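Two grippers, two chairs

We got the second hand-held gripper working before the break, so the club has moved on from single-hand tasks. The new list is all soft furnishings: cushions, blankets, anything that changes shape when you push on it. Chukwuemeka Igwe wrote the list and I have been keeping the log.

The first thing we learned is that a big round cushion is harder than a cup. With a cup you close the fingers and you have it. With a cushion the fingers sink in and slide, and you have to decide whether you are pinching the edge or pushing the whole thing. Most of us push. Chukwuemeka pinches the seam, and his runs look cleaner when we play them back, but he takes longer.

The target for this task is 100 good runs. We have 30. A run counts if the cushion ends up where the task sheet says and the tracking holds the whole way through. Tracking is where we lose most of them. The marker cube has to stay in view of the other gripper, and if you roll your wrist too far the software drops it. We threw out 17 runs for that reason alone, all from the first two sessions.

What helped was slowing down at the start. Hold still, let both grippers settle, then reach. I also keep my elbow lower than feels natural — it stops the wrist from turning. The cable still gets in the way on long reaches and I have no fix for that. Trallach, the other club in our league, tapes theirs along the sleeve, so we may try it.

Skerent is what we call our playback script. It now shows both hands side by side, and it no longer crashes on files over 600 frames. The smoothing is still wrong on the left hand. I think it is an offset in the calibration file and will look at it this week.

After the cushions we do the blanket, folding only, no draping. The plan is to have both tasks trained and running before the Gotton meet in May.
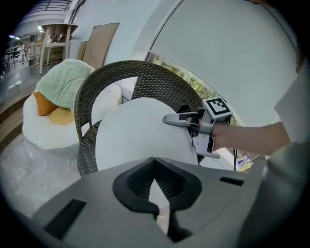 If you are joining us for the blanket runs, read the task sheet first and do a few practice reaches before you start recording. Write down your start position. Last time two people forgot and we had to guess from the files.

Last updated: 29 November 2023

Recent posts
Calibrating the second gripper
Why we gave up on the cup stack
Notes from the Pîrvu workshop
Skerent: reading the log files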